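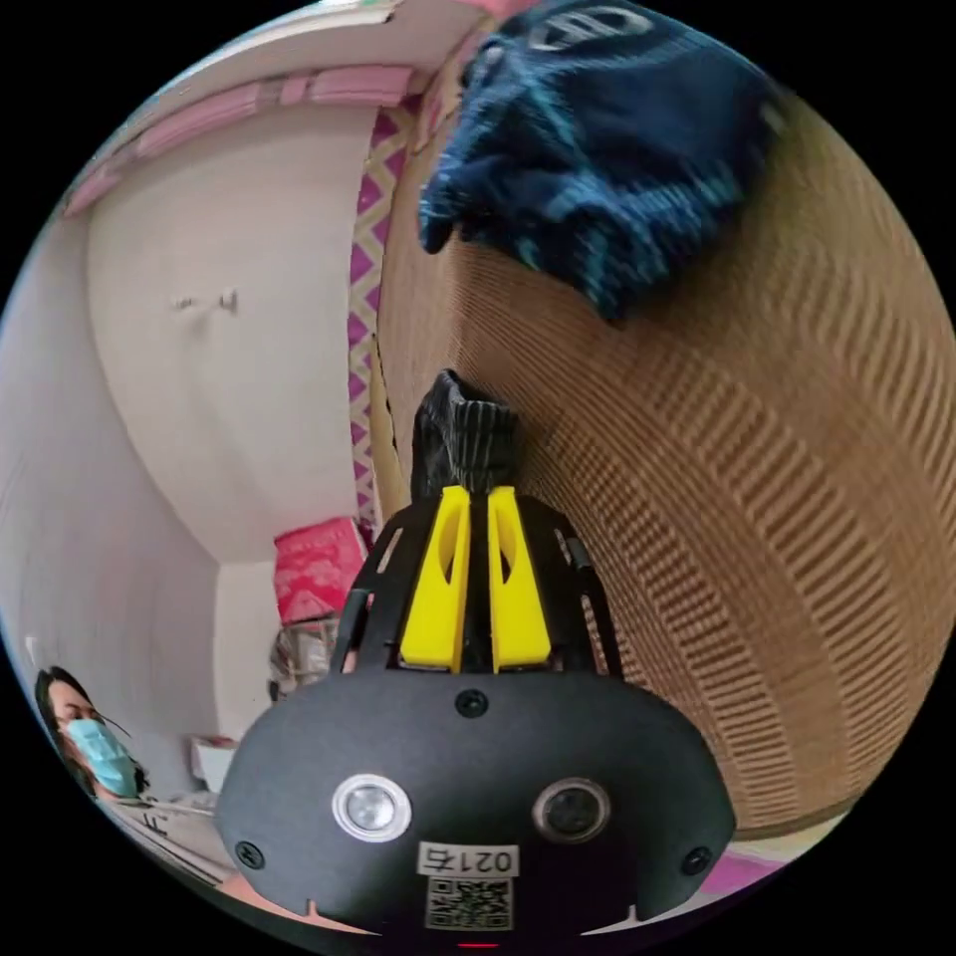
Tollora

Tollora is an annual live music event held over a single night in May. It began as a launch show for the first album by the four-piece band Grallel and has since continued under the direction of the band's drummer, Leszek Sobczak. The event takes place at the Kazemi, a former dance hall with two rooms, and is known for pairing guitar bands with solo electronic acts.

History

Grallel booked the small upstairs room of the Kazemi to mark the release of their debut record on the Keler label. The band asked three other groups to share the bill, and tickets sold out before the running order was announced. The paid attendance was 123, the legal limit for the upstairs room at the time.

The name comes from the closing track on the album, an eight-minute instrumental that the band played twice that night. It was printed on the posters by the label as the title of the show and was kept for later editions. Sobczak has said in several fanzine interviews that the word has no meaning and was chosen for its sound.

The second edition moved to the main floor. Grallel played in the middle of the bill, a slot they have kept ever since, and the final set went to a duo who performed with tape machines and a single microphone. Reviews of the night were mixed. One local weekly praised the sound but complained about a 50-minute gap between the second and third acts, caused by a blown amplifier.

From the fourth edition both rooms were used at once, with start times staggered so that most sets do not overlap. Total capacity across the building is now 2000.

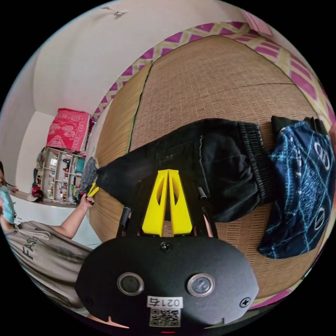 Format

Doors open at 5 p.m. and the last set ends at 1 a.m. Each act plays for 35 minutes, apart from the closing act, which has an hour. No encores are allowed. Acts are chosen by the members of Grallel, and an artist may not appear in two editions in a row. The band itself is the only exception.

The upstairs room is set aside for quieter performers and is seated until 9 p.m. A record stall run by Keler operates in the lobby and sells releases by everyone on the bill, including those signed to other labels.

Recordings

Keler has issued two live albums from the event. The first, Tollora Upstairs, was taken from the sound desk at the opening edition and pressed in a run of 191 copies on cassette. It has not been reissued, although four of its nine tracks later appeared as B-sides. The second, Main Floor, is a double LP covering the third and fourth editions. Its sleeve lists the tracks on side three in the wrong order, an error corrected on the second pressing.

See also

Grallel discography
Keler (record label)
Kazemi (venue)
List of one-night music festivals

Comments (3)

marnie_k: The amp that blew was at the third one, I was standing next to it. Second edition ran on time.

Dubplate: Does anyone have a full track list for the cassette? Mine has no insert.

hollis: Upstairs was still all standing the year they opened both rooms. The chairs came in the year after.

This site uses cookies to remember your settings and measure traffic. By continuing to browse you accept our cookie policy. Accept | Manage settings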